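Yurani Huamán has been building websites for small businesses for long enough to remember when a client would mail her the copy on paper. She now runs Stillano, a two-person web studio, with developer Chaiwat Suksawat. Most of their work over the past year has been moving old sites onto new systems, and the biggest of those was Fatcombe, a supplier of garden tools.

"They came to us with 717 pages," Huamán says. "They thought they had maybe a hundred. Half of it was products they stopped selling years ago."

The first job was a list of every page, with a column for what should happen to it. Fatcombe's staff filled in that column themselves, which took them most of March. Huamán says she won't do it for a client anymore.

"I can tell you which pages get visits. I can't tell you whether you still repair hedge trimmers."

In the end 33 pages were rewritten from scratch. The rest were merged, carried over as they were, or redirected.

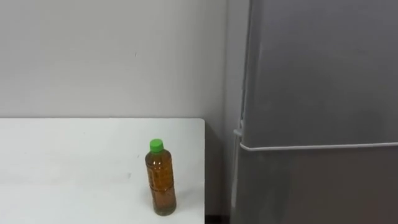 Suksawat handled the redirects. He wrote them by hand in a spreadsheet and tested them on a copy of the site before launch. "People want to point all the old addresses at the home page," he says. "It's quick, and it's annoying for anyone who saved a link. If there's a close match, send them there. If there isn't, let the page say it's gone."

The site went live at 6 in the morning. A contact form broke — the old one had been sending to a mailbox that was closed during the move — and Suksawat fixed it before lunch. Orders were not affected.

Both of them would change the schedule if they did it again. They had allowed three weeks for photos and needed up to twice that. Huamán now asks for pictures before any design work starts.

Their next project is for Nidar, a sailing school that wants online booking and two languages. Suksawat has asked to see the translations first.

"All of them," he says. "Menus and error messages too."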